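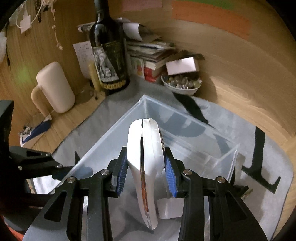 Figure 4.1 A two-finger gripper with ribbed blue pads holding a white plastic device over a clear bin.

Chapter 4
Paying for the Hand: Grippers, Fingers, and Everything That Wears Out

By the time most people reach this chapter they have already fallen a little bit in love with an arm. That's fine, and it happens to all of us! Arms are handsome machines, they have long brochures, and the person selling one will happily talk about reach and payload until your coffee goes cold. But the part that touches your product is the gripper, and the gripper tends to show up in a first budget as a single line near the bottom of the page, with a number beside it that somebody typed in late in the afternoon.

In this chapter we are going to take that single line and open it up. We'll look at what you are buying when you buy a gripper, what you'll go on buying for as long as you own it, and how to set money aside for the parts you don't yet know you need. You won't have to do any arithmetic harder than what you did in Chapter 3, and if you skipped the section there on yearly versus one-time costs, now would be a friendly moment to go back for it.

Start with the object

Look at the piece being held in Figure 4.1. It is wide and rounded at the upper end, it tapers to a slim, slightly curved lower end, and its surface is glossy. A buyer should be able to read a shopping list out of a shape like that. Where along the taper will the fingers meet it? Do both sides offer the same angle? Will a mark on the shell matter to whoever receives it? Each answer pushes you toward one kind of pad or another, and pads cost money, and so does the time spent finding out which ones work.

I learned this the slow way at Lamptey, a repair and resale business where I was brought in to help plan a sorting bench. We had a good quote for a Batari gripper and we were proud of it. The quote covered the gripper, the mounting plate, the cable, and one set of pads. It said nothing at all about a second set, and the second set was on a separate price list that I didn't think to ask for until a Thursday when we very much wanted it. Adjoa Frimpong, who kept the purchasing books there, had me write "spares" on the cover of my notebook in large letters, and I have written it on every notebook since.

What goes in the budget

For planning purposes we'll sort gripper costs into the headings below. You'll use them again in the worksheets, so it's worth getting comfortable with the names.

Purchase. The gripper itself, the mount, the cables, and any software license that has to be renewed.

Contact parts. Pads, fingertips, and covers. Treat these as supplies, the same way you'd treat printer ink, and give them a yearly amount.

Holding and presenting. Bins, trays, and mats. They look too cheap to plan for, and then you find you need matching ones at every station.

Trial time. The hours your own people spend trying grips on real items. Write down their wages even if no invoice will ever arrive.

Reserve. Money you hope to leave alone.

A small worked case

Suppose the Isteck workshop wants to fit out 2 stations, and each station will use 3 sets of pads a year. Suppose also that the workshop has put 500 dollars into its yearly supplies line for pads. Two stations at three sets each is six sets, so the line will hold up only if a set costs less than 84 dollars with shipping included. Before going any further, the planner should call the supplier (Skanach, in our running case) and ask for the price of one set, the price of six, and how long each order takes to arrive. Delivery time belongs in the plan right next to price. If the pads take longer to come than they take to wear down, you'll need to buy ahead, and buying ahead moves the spending into an earlier month.

Keep the Isteck numbers handy. Section 4.1 begins with the supplier's reply, and we'll use it to fill in the first worksheet together, one heading at a time, starting with contact parts.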